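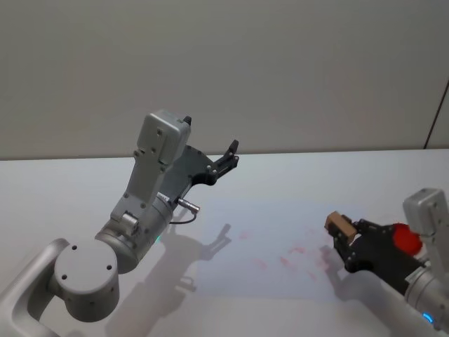 ## Illitz folding work table, white top

I bought this in July to replace a desk that took up half the spare room. It holds a sewing machine and a stack of fabric without bowing, and the white top makes dropped pins easy to find.

Assembly took 45 minutes. The leg bolts are all one length — a nice change from my old Broser, which had four kinds. The sheet skips the step for the locking bar, so look at the drawing on the back page.

Two complaints. Tailor's chalk leaves a faint blue mark that needs dish soap. The feet also slide on hard floors, and I ended up buying rubber caps.

Folded, it fits behind a door. I'd buy it again at the sale price, but not at full price.

Ruoxi Wei, September 29, 2021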